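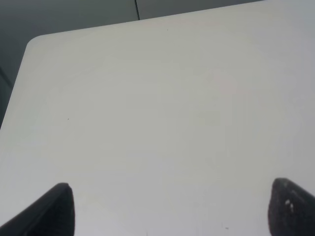
Recording a pour by remote control

These steps cover one demonstration of the cup-to-cup pour with the Skadidden hand controller. They assume the arm is powered, homed and visible in Studedov.

1. Clear the work surface and open the gripper fully. Move the arm to the start pose and check the wrist view. The rounded corner of the table should be at the upper left.

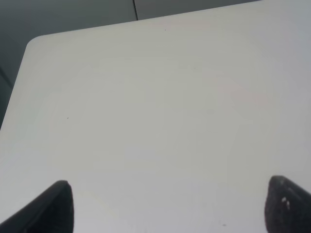 Wrist view, gripper open over the bare table.

2. Set out the cups and the bottle. Change their positions between demonstrations - a policy trained on one layout will learn that layout. Keep the top of the bottle within the wrist view when the gripper is level with it.
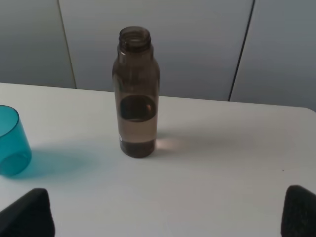

Wrist view with the uncapped bottle between the fingers and the teal cup at left.

3. Press Record, then wait one second before moving. Approach the cup slowly, with both fingers clear of the rim. Close until the grip force reading settles, then lift straight up.

4. Carry the cup to the receiving cup and stop. Tilt with the wrist joint only. Moving the shoulder during the pour shifts the stream sideways, and the correction is hard to learn from.
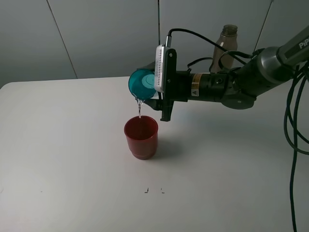 Hold the tilt steady while the water runs. When the stream stops, rotate the wrist back before moving away.

5. Press Stop and play back the episode. Discard it if the operator paused for more than 2000 ms in mid-motion or if water reached the table. Kamrul Cassim's November set had 391 episodes, of which 363 were kept.

6. Save with the task name and operator initials. Notes are optional.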